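Bench notebook, May, late afternoon
Finish trials, batch 2412

Opened the Dramanik hard oil. The tin says one coat, wipe on, wipe off, proof against water, wine, coffee and cosmetics. I've read that sentence on a lot of tins. The Intarasuk rep told us much the same thing over the phone and couldn't say what sort of timber it had been tried on, so I'm treating it as a hope until we've got our own samples to look at.

Cut 6 test pieces from the ash offcuts, all from the same board, sanded to the same grit and wiped down. Half got the Dramanik, one coat as the tin says. The other half got our usual Junda varnish, thinned for the first coat and then full strength. I know that isn't a fair fight on labour, but it's how we'd use each of them on a paying job and that's what I want to know.

Application: the oil goes on nicely, no argument there. Smells less than the Junda. It took longer to go off than the tin claims, though the shop was chilly this morning and I won't hang it for that. One piece has a shiny patch near the end where I left too much on. My fault, but if one coat is that fussy then the apprentices will leave shiny patches too, and we'll be cutting them back at our own cost.

Water rings. Left a wet glass on each piece for two hours. The Junda pieces wiped clean. Of the Dramanik ones, two were fine and the one with the shiny patch shows a faint ring if you tilt it to the window. Someone at the next bench couldn't see it. I can. Will look again tomorrow before writing it down as a fail.

Coffee did nothing to any of them. I don't think coffee is much of a test after such a short soak and I wish people would stop putting it on the tin as if it were acid.

Price. Grestora have it at £17 a tin. The coverage figure on the label looks generous to me – ash drinks more than whatever they measured it on. I'd want to weigh the tin before and after a real top before believing it. Scales are in the paint store, battery flat.

To do: repeat the water test with the pieces a week older. Try nail varnish remover, a small dab, on the backs only. Ask Intarasuk again for the timber, in writing this time.

Bathroom furniture is where I trust the claim least. A splash that gets wiped up is easy, and any finish with a bit of body will cope. What kills a top is water trapped under something that lives there, and people do keep things on these. An orange plastic tray over a small vanity top is just the sort of arrangement I mean: put a tray like that down with a wet underside and the finish can't dry until it's moved. None of our glass rings tell me anything about that. So the next round gets a plastic tray, wet underneath, left overnight on an oiled piece and on a Junda one – and no offers to clients until I've seen the result. 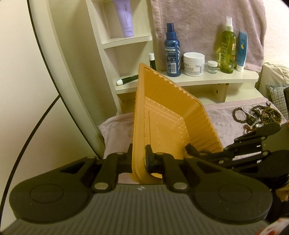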